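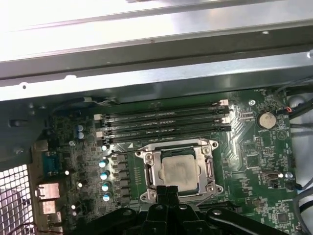

The desktop refurbishing bench at the Dralside branch has a new order of work, and members who drop in on repair nights should read this before they pick up a screwdriver. Until now everybody started wherever they liked, usually with the drive. From this month each machine gets its processor and memory looked at first. On the green boards we are working through at the moment, the four memory slots sit right above the processor socket, so both jobs can be done without moving the case. Take the cooler off, take any memory out, and look at the top of the processor before doing anything else. A dull gray top with a smudge of old paste on it is normal. It needs cleaning, and it does not mean the chip is bad.

The machines came from the Morkport office clearance in March. We were offered 107 and took 62, which is as many as the storeroom will hold with the door shut. They go out through the Alva scheme to households that have asked for a desktop, and the waiting list is longer than the shelf. Harish Suvarna keeps the list and would like everyone to stop asking him where they are on it. He will call when a machine is ready.

The cleaning itself is simple. Put a little isopropyl alcohol on a lint-free cloth and wipe from the edges of the metal cap toward the middle. Old paste that has gone hard may need two or three passes. Leave the processor clamped in its socket while you do this. There is no need to lift the lever, and several boards last year came back with bent pins after someone did. If paste has gone over the side of the chip, stop and put the case on the left-hand shelf with a yellow tag. Tadhg Scanlon will deal with those.

A faint stain that stays on the cap after wiping is fine. We had a long discussion about this at the last session, and one or two people were still rubbing at the same chip when the lights went off. If the cloth comes away clean, the chip is clean.

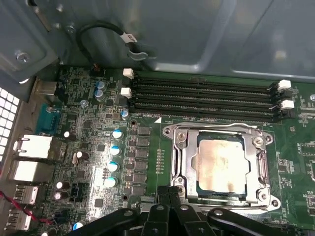
Memory goes back in pairs. The board has its slot names printed next to the slots in very small white letters, and a phone light helps. Open the latches first, line up the notch, and press straight down at both ends until the latches close. Please do not mix sticks from different machines, even when the labels look the same. We lost most of an evening in March to a desktop that would start only every third time, and it had one stick from the machine next to it.

While the memory is out, blow the dust from the empty slots with the hand bulb. Canned air is for power supplies and fans only. Look over the tall capacitors to the left of the socket too. Their tops should be flat. A bulging top means a yellow tag, the same as spilled paste.

Fresh paste goes on last, just before the cooler. A dot the size of a small pea in the middle is enough. The tubes are in the top drawer and should be capped and put back there. Three have dried out since the winter and we are paying for them out of the tea money.

Each finished machine needs a line on the sheet with the case number, how much memory went in, and your initials. Then it goes to the test table, where it runs for an hour before anyone installs anything. If it shuts off during that hour, check the cooler clips before suspecting anything else.

Two other bits of news. Zimdale has agreed to let us use their loading door on Saturdays, so cases no longer have to come up the front steps. The bench fund stands at $2,000, which will cover new drives for the machines that came without them, plus cloths and alcohol. Members with spare power cords of the ordinary three-pin kind can leave them in the box by the sink. Monitor cables we have plenty of.

The next full session is Sun 1 June, starting at ten. Bring your own wrist strap if you have one. The bench has four and they go quickly. Newcomers should ask for Tadhg, who will start them on cleaning and move them on to memory after lunch.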